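Villongate Wall Bike Rack: five months in a narrow hallway

7 min read

I've wanted the bike off the floor since we moved in, and if you've ever tried to get a week's shopping past a set of handlebars in a hallway you'll know why. I've had scratches on my shins, a ripped coat pocket and one very sulky week when I caught my hip on the same pedal twice. So back in March I bought the Villongate wall rack, the one with the padded cradle arms, and I've been living with it long enough now to have opinions. Quite a lot of them, as it happens.

I paid £113 for it including delivery from Trellurton, our nearest decent bike shop. You can get a hook for a fraction of that, and I did look at hooks. But a hook holds the bike by one wheel and mine would have stuck out into the hallway like a shelf nobody asked for. I wanted it sideways and flat(ish) to the wall. The other one on my shortlist was the Clomunance, a lovely-looking thing that I'd have bought for its looks alone if it hadn't been £194. For a bit of metal that a muddy bike sits on! No thank you.

What's in the box

Two arms, a wall plate, a bag of fixings and a folded sheet of instructions with drawings so small I had to take a photo on my phone and zoom in. The arms slide along the plate so you can set the gap to suit your frame, then you nip them up with a hex key (included, flimsy, use your own). The padding is a thick rubbery stuff that grips nicely and hasn't marked the paint. It did smell like a new paddling pool for the first week or so, and I had the front door open a lot.

The wall plugs that come with it are fine for brick. Ours is a plasterboard wall with studs, so I threw the plugs in the drawer with all the other plugs and bought longer screws. If you're in a newish flat, find your studs before you order, since the plate is quite short and you may only catch one of them. I just about caught both, by moving the whole thing along a hand's width from where I'd wanted it. That means it's a bit nearer the radiator than I'd like, and I've decided not to think about it.

Putting it up

Allow an evening. The drilling was quick and the measuring took forever. The instructions give you a height, but it's a height for somebody a fair bit taller than me, and if I'd followed it I'd be pressing the bike over my head every night like a weightlifter. Get someone to hold the bike against the wall while you stand back with a pencil. Bendik Hellström from upstairs did the holding for me and was very patient about it, although he did keep asking whether "up a bit" meant up a bit or up.

We settled on a height where the bars sit about level with my shoulder, and I'd say go lower than you think. You're lifting this thing when you're tired and it's raining.

Using it every day

My bike is a Maruyama town bike, no lightweight, and the rack has never so much as creaked. The first week I missed the cradle constantly and kept clonking the wall plate. Now I do it without looking, bag still on my back, keys in my teeth.

What I hadn't thought about is the handlebars. The arms hold the frame well clear of the wall, and the bars need all of that room and a bit more, so I loosened the stem and turned them slightly for a while, then got fed up of straightening them each morning and stopped. You can live with it. You just learn to walk past on the other side, and so do your visitors.
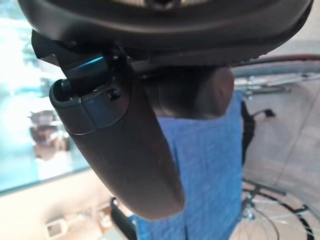 Blue shirt, black strap, and the bike over on the right.

I do have some moans. The padding is black and shows every speck of dried mud, and it's awkward to wipe underneath. The little end caps on the arms come off if you catch them with a sleeve, and I've already lost one (under the shoe rack, I suspect). And there's no hook or shelf for a helmet or lights, which the Clomunance does have. I screwed a coat peg in next to it and that does the job.

It won't suit everybody. If your bike has a very sloping top tube it'll hang at a drunken angle, and step-through frames won't sit on it at all without one of those adaptor bars. Have a proper look at your own bike first – I nearly ordered one for my sister before remembering hers is a step-through.

Would I buy it again? Yes, for our hallway and my bike, I would. I'd take off two marks for the end caps and those awful instructions and call it eight out of ten. If Villongate ever make one with a helmet hook I'll be slightly cross.

Posted Saturday, August 16, 2025

7 comments | 2 shares

Contact | © 2025 All rights reserved | Back to top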